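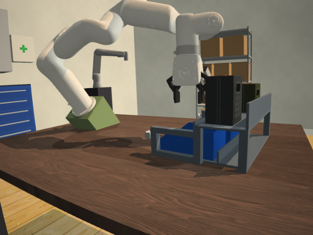 *2 min read*

**Veltodier bench safety rules: progress report to Gemville, September milestone**

You asked whether the simulated cell is helping us write better rules. Partly. The draft has 36 rules, and we have run 55 trials against them in the model. I would trust about half of what came out.

The stop distances are my main worry. Van Beek supplied 980 mm as the reach limit, and we used it as given. Their note doesn't say if that includes the gripper. Until they answer, rule 4 stays marked "open."

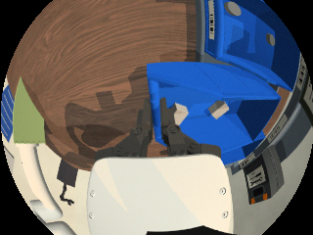
The wording on open fingers is also weak. "Keep clear of the gripper" tells an operator nothing about how far, or when. Koltholm wants us to copy their site rule, but it was written for a fenced line and we have an open table.
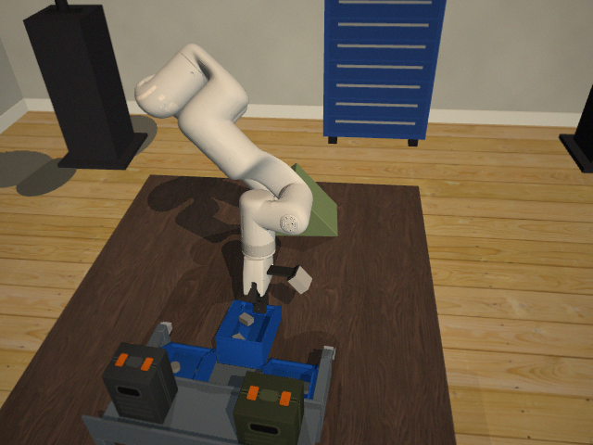 *Simulated cell: arm over the center bin, two cases on the rack.*

Bin work got the most attention this period. Small blocks are easy to model and tell us little about real parts with burrs or oil on them. The draft now says a simulated pass can't close a rule by itself. Gemville's reviewer called this too strict. We have left it in.
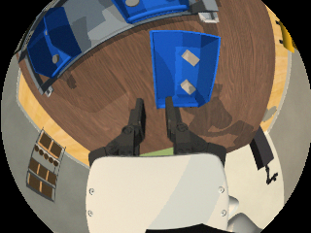

Last updated: April 11, 2020

Spending stands at almost 76 percent of the grant. The rest was meant for training slides, and I'd ask you to let us move it to bench tests on a real arm. Slides built on untested rules will only have to be redone. We need your answer before we book the bench.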